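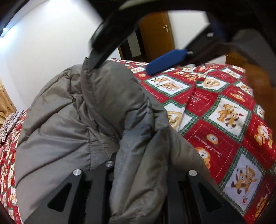

Fluvcombe coat drive asks residents to fold puffers, not stuff them

FLUVCOMBE, 2024-05-10. The town's winter coat drive will stop taking padded jackets that arrive crushed into trash bags, under a set of packing rules posted this week at the Kaneko Street hall. Donors are being told to fold each puffer by a five-step method, pin a size tag to the collar and hand it over flat. Jackets that don't meet the standard will be sent back across the counter.

The rules come from Pletitness, a home-organizing company that signed on to advise the drive this spring. The company says folded jackets take up less shelf space, keep their loft through the summer and can be sorted faster when the weather turns. It has put those claims on a poster, in a leaflet and on a page of its website, where visitors can also buy a set of fabric storage cubes.

What it hasn't put anywhere is a test. Asked for the numbers behind the space claim, the company sent a second copy of the leaflet.

Trí Diệp, who runs intake for the drive, said the change was overdue all the same. Last year the hall took in 1000 coats between spring and December, he said, and puffers caused most of the trouble.

"They slide," Diệp said. "You make a stack, you turn around, the stack is on the floor. Wool coats don't do that. I'll try anybody's method if it gives me a stack that stays put."

The method goes like this. Lay the jacket on a bed, front side down. Bring both sleeves in across the back, one over the other. Fold the sides to the middle. Press the air out with the forearms, working from the collar down. Roll from the hem and tuck the roll into the hood, if there is one. The leaflet gives no advice for a jacket without a hood, and plenty of the coats on the hall's racks have none.

The pressing step is the one that has drawn complaints. Nhàn Phan, who has mended and altered coats in Fluvcombe for 17 years, said she wouldn't do it to a jacket she planned to keep.

"You can squash a puffer for a flight and it's fine, you shake it out when you land," Phan said. "From May to December is another matter. Then they tell you it keeps its loft. How does it keep its loft if you just leaned on it?"

Phan said the seams worry her more than the filling. Quilted shells already pucker where the thread draws the cloth together, she said, and a tight roll puts a steady pull on the same stitches for months. She hangs her own jackets on wide hangers in a closet and leaves them alone. She conceded that a hall with a few racks and a low ceiling can't do the same.

Pletitness replied in writing that its method is "gentle by design" and that customers have been pleased. It did not say how many customers, or how long their jackets had been rolled up when they were asked.

A smaller dispute concerns time. The leaflet says an adult jacket can be folded in under a minute. A reporter for this page tried it at home with the leaflet propped against a pillow and needed 3 minutes for the first jacket. Most of that went to the sleeves, which twist as soon as they are let go, and to a hem that kept creeping back out of the roll. The second attempt went quicker and looked worse. A child's jacket with a thin lining was easy, though it would have been easy by any method.

For someone with one coat to give away, none of this amounts to much. Families clearing out a hall closet may see it differently. Several people at the counter on the first morning of the new rules had come with a bag over each arm and hadn't seen the poster. Diệp let them use the long table by the door to refold. He said 13 jackets were turned away that morning, and he expects to see some of them again. He didn't want to guess about the rest.

That is the risk in a rule of this kind. A drive gets its coats from people who have found ten spare minutes to go through a closet, and every added step gives them a chance to put the bag back where it was. The hall had no rule at all last year and its shelves were full. Whether they will be full this year with tidy rolls is something the leaflet doesn't discuss.

There is also the matter of the tags. Each jacket is supposed to carry a paper size tag on a safety pin. Phan pointed out that a pin through a down shell leaves a hole, and that down works its way out through holes. Diệp said he had raised the same point and that intake workers would accept a tag tied through the zipper pull. The poster still says to pin.

The drive's other partner, the Rirkov laundry, has asked for something more modest. It wants donors to empty the pockets and close the zippers before handing anything over. Open zippers snag other garments in the wash, the laundry said in a note taped beside the poster, and it would like to stop finding lip balm. The note runs to four lines and doesn't mention storage cubes. Diệp said he has had no complaints about it.

Pletitness is not charging the drive for its advice, according to both sides. Its name appears on the poster in larger type than the drive's own, and the leaflet carries a discount code on the back. Diệp said the printing was paid for by the company and that he didn't see the final version before it went up.

He plans to go through the shelves in midsummer, unroll a few of the thicker jackets and see how they look. If they come out flat he will go back to hanging what he can and bagging what he can't, he said, whatever the poster says. Pletitness said it had no plans to be present for the check.

Coats are accepted at the side entrance of the Kaneko Street hall during regular hours. Children's sizes and wool coats are exempt from the folding rule. Gloves and scarves go in the bin by the stairs, in any condition of tidiness.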